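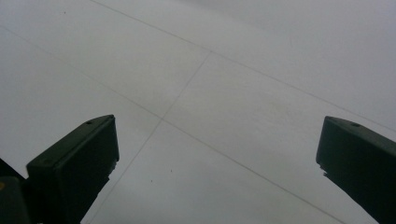
Gripper fingers over the tiled floor, nothing in the grip.

Zakunex hand-held gripper, tried at the Idow open day, Drovdale, October

Idow opened its Drovdale workshop to visitors for an afternoon, and the Zakunex was the tool I went to try. It is a two-finger gripper carried by hand, with a camera looking down past the fingers. The operator does a task with it, and the recording is later used to train an arm. Waldemar Wróbel ran the demonstration and let each visitor have 10 minutes.

The fingers are dark plastic blocks with a beveled top face and a small round hole in each. The inner sides have an irregular, chipped-looking profile partway down. I asked for the drawing to see whether that is by design and was told it would be sent. It has not arrived.

Opening is up to 98 mm, set by a trigger under the index finger. Trigger travel is long and the spring is light, so small parts can be held without crushing. Return is slower than I would like – the Haldane unit I use at work snaps open, and the Zakunex drifts the last few millimeters. Weight is 504 g with the camera fitted. After 10 minutes my wrist was fine. I would not want to do an hour without a break.

The camera view is good. Both fingertips stay in the picture when the grip is open, with plenty of floor between them. Pale matte tile with thin grout lines is a hard surface for tracking, and I moved the tool slowly over it for that reason. Wróbel reported 30 lost-tracking events over the previous month on the same floor, but gave no total number of runs, so the figure says little.

Good: balance, light trigger, clear view of the fingers.
Less good: slow return, no lock for holding a part, thin documentation.

Recommended for short pick-and-place recordings. For longer sessions I would wait for a stiffer return spring – Idow has one on test.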